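The Bronside Bulletin
December 17, 2020

Keeping an old desktop going one more winter

I have a soft spot for old desktop computers, and this month I finally got around to writing about mine. It sits under my desk at home, it hums, and it has outlasted two printers and one very nice chair. Every September I tell myself I'll replace it, and every September I look at prices and go make a sandwich instead.

So what do I do to keep it going? Mostly I clean it! Shut it down, pull the plug, hold the power button in for a few seconds, then take the side off and go after the dust with a soft brush and a can of air.

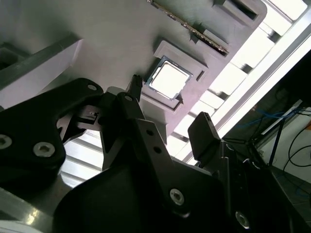 Hold the fan blades still with a finger while you blow, or they'll spin like mad. I do the front vents too (mine collect cat hair, and I don't even have a cat anymore). The whole job takes me 30 minutes if I don't stop to read old labels, and I always stop to read old labels.

Next is memory. If your machine was sold as a bargain, it may have come with very little, and adding more is the cheapest favor you can do it. Look up the model number first and write down exactly which type it takes. I bought the wrong kind once, from a shop in Pralovham with a strict no-returns sign, and it's still in my kitchen drawer with the takeout menus.
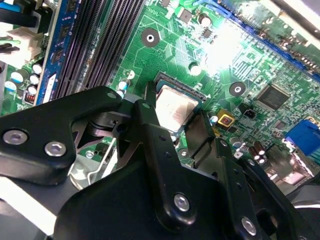

Then there's the drive. Swapping my old spinning one for a solid state drive made more difference than everything else put together. Starting up used to give me time to feed the birds, and now I barely get my coat off. Copy your files somewhere safe before you touch anything, and check that the copies open. I skipped that second part back when we lived over on Ila Street and lost more than three years of recipes, including the good chili.
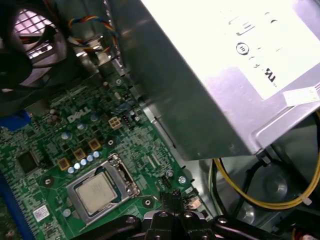
After all that, go through the programs that start by themselves and turn off the ones you don't use. I found a photo organizer I'd forgotten about and a weather thing that was stuck on a town we moved away from. Gone, both of them.

I asked on our message board whether people fix up or replace, and got plenty of opinions.

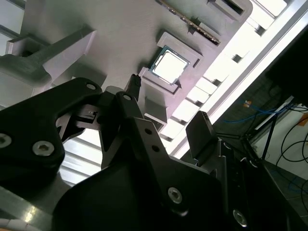 Abdelaziz wrote that I'm too easy on old machines: once the system stops getting security updates, it should come off the internet, however fast it starts. Fair enough, and I've moved my banking to the laptop. The desktop still gets its updates for now, so it stays under the desk, and I'm off to retype that chili recipe from memory.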